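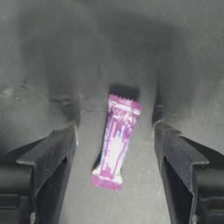 ## The candy drawer, reconsidered

I have been suspicious of the "everything in its own bin" school of housekeeping for a long time. Somebody posts a drawer where every snack stands at attention in its own clear box, and two hundred people underneath say they are buying the boxes tonight. I never see the same drawer three weeks later. I would like to.

So in June I gave in and tried it on the smallest thing in the house that annoys me, the candy drawer. I figured if the system couldn't handle chocolate bars, I wasn't going to hand it the linen closet.

The drawer is the shallow one to the left of the stove, a terrible place for chocolate, and I know that. It's there because the drawer by the fridge is full of batteries and the manual for a blender we no longer own. Before I started, the candy drawer held candy, rubber bands, a bag of Caputo flour folded down to its last half cup, birthday candles and a tape measure. I took it all out and put it on the counter. The flour went back in the pantry. The tape measure went in my pocket, and then through the wash.

### What I bought

I bought 2 sets of the Vadar dividers, the spring-loaded kind that push against the sides of the drawer. The package says they hold in any drawer. They hold in any drawer you don't open with much conviction. By the second evening one had slid forward and was lying on top of the gum. A strip of shelf liner under each end fixed that, and I'd point out that the shelf liner was already in the house and would have done most of the job alone.

I also looked at the Trinomow bins, the ones with the little curved fronts. They're nice. They're also taller than my drawer is deep, and the listing buries the height under a lot of talk about calm. I sent them back.

### Sorting by shape

Every guide tells you to sort by type: chocolate, chewy, mints, sugar-free. This is useless in a small drawer. I don't have trouble telling a mint from a chocolate bar. What I have trouble with is the long skinny wrappers sliding under the fat bags and living there until the following Halloween.

Little bars like the pink and purple one at the top of this post are the worst offenders. The wrapper is long and narrow, with a crimped zigzag seal at the end, and it's glossy plastic, so a whole pile of them will slither into any gap you leave. Laying them flat was hopeless. I tried it in two directions. What worked better was standing them up on the crimped end in a narrow section, leaning a bit, like files. You lose some room at the back where they tip over, and the seals get a little bent. I can live with bent seals.

Shiny wrappers have another problem, at least under my kitchen light. The middle of the label goes white with glare and all you get is the color at the edges. I'd been planning to put the labels facing up so I could read what I had. I ended up going by color anyway. Purple goes with purple. It isn't elegant, but I put things back in the right place, and I can't say that of the label maker I bought last winter.

### The decanting question

I'm against it. Taking wrapped candy out of a bag to put it in a jar, fine, it's already wrapped. But the big organizing guides want you to throw out every outer package, and then you've thrown out the date. I found a bag of Dasitz caramels that I would have sworn were from this spring. The date on the bag had other ideas. In a jar they'd have looked perfect and I'd have served them to people.

Now I cut the date off the bag and tape it inside the drawer front. It looks awful.

### Was it worth it

The whole thing took one evening, plus 15 minutes of refitting when the dividers slipped. One of those guides promised me 1000 small moments of peace a year from a well-ordered drawer, and I'd love to know who was keeping the tally. What I got was a drawer that closes without catching on a bag. That counts for something. The old one jammed about every other time and I'd gotten used to hitting it with my hip.

The rubber bands are back, though. I don't know who is doing it. I've given them the section on the far right, next to the candles, and stopped pretending that section is for gum.

I haven't touched the linen closet. If the dividers are still upright when the Halloween bags come into the house, I'll think about it. There's also the matter of moving the whole lot away from the stove, and for that I'd have to deal with the batteries.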